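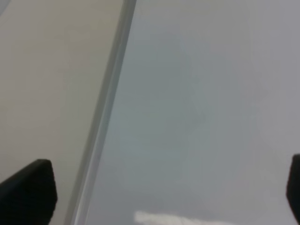 Dear Cristian Pacheco,

Thank you again for your patience with us over the summer – it has meant a great deal. The Castaño study of how small towns argue about fairness is moving along nicely. Jhonatan Bedoya has now read 451 of the 700 council speeches, and his notes on Rawls and the older contract writers run to 30 pages already! The chapter on consent is slower going than we hoped, and I would like to keep it open until August, if you are happy with that.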